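Soft-goods gripper trials
From the Retamal automation wiki, last edited 2020-04-08

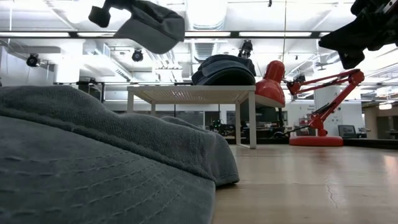 Soft-goods gripper trials are bench comparisons of robot grippers on items made of cloth, such as towels, caps, socks and shirts. They differ from ordinary gripper trials in that the object does not hold still, has no agreed shape, and is seldom in the same state at the end of a trial as at the start. Most makers of grippers prefer to be tested on boxes.

Background

Early gripper comparisons at Retamal used a set of molded plastic blocks, on which every product scored well and from which very little was learned. The cloth set was brought in during January after two grippers with nearly perfect block scores were asked to pick up a dish towel. One pinched the bench. The other took hold of the towel and declined to give it back until the controller was restarted.

The cloth set has been revised several times since. Silk scarves were dropped after it became clear that the trial was measuring static electricity.

Test objects

Towels are used for the folded and heaped pick. A heaped towel offers plenty to hold, and this is the difficulty: a gripper that closes almost anywhere will come away with something, and the score sheet has to say whether it was the right something. Looped fabric is also apt to catch on sharp fingertip edges, which flatters a badly finished gripper by making it look strong.

Baseball caps are the harder object. A cap is soft at the crown and stiff at the brim, so a grip force that suits one part is wrong for the other. Picked by the brim, a cap swings. Picked by the crown, it dents, and whether it recovers depends on the cap. Dark caps have the added charm of vanishing from depth cameras under bright ceiling lights, and a shiny bench top will helpfully supply the camera with a second light source that is not there.

Furniture such as small tables and desk lamps may be left in the workspace as obstacles. Trials run in a clear workspace give better numbers and are of interest mainly to people selling grippers.

Grippers compared

The Stekia 9 is a parallel gripper with rigid fingers. It is quick and repeatable, and treats all objects as though they were machined parts. It did best on cap brims and worst on flat towels, where it needed a fold to pinch and would wait for one with great patience.

The Gelley uses padded fingers that bend around the object. It was the gentlest on cap crowns. Its pads wear, and grip slipped noticeably in the later runs of each session. The manual describes this as "settling."

The Eltberg is a suction unit, included for completeness. Suction on open-weave cloth is largely a way of moving air through a towel, and the unit performed this function without fault.

Method

Each gripper is mounted on the same arm and run with the same controller and wrist load settings. An attempt counts as a success if the object is lifted clear, carried, and released at the target without touching an obstacle. Dropping an object onto the target from a height was at first scored as a success, until one team began doing it on purpose.

Caps are scored for placement as well. Crown up is full credit. Upside down is half credit, a compromise that pleased neither side of the argument and has therefore lasted.

A session ends at 4000 closing cycles or when the fingertips need replacing, whichever is first. The first round of trials produced 2202 scored attempts. Unscored attempts, in which the arm stopped itself for safety, were logged separately and make better reading.

Criticism

The usual complaint is that the results depend more on the camera and the grasp planner than on the gripper. There is something to this. When the overhead camera was moved to a side mount, the ranking of the two finger grippers changed places on towels, with no change to either gripper. The Retamal procedure now requires the camera position to be written on the score sheet, where it is sometimes written.

A second complaint concerns the resetting of the cloth. Towels are meant to be dropped from a fixed height between attempts to give a fair heap. In practice the person doing the dropping improves over an afternoon, and so do the scores.

See also
Depth cameras and glossy surfaces
Fingertip wear
Grasp planning for folded cloth
Suction grippers, limits of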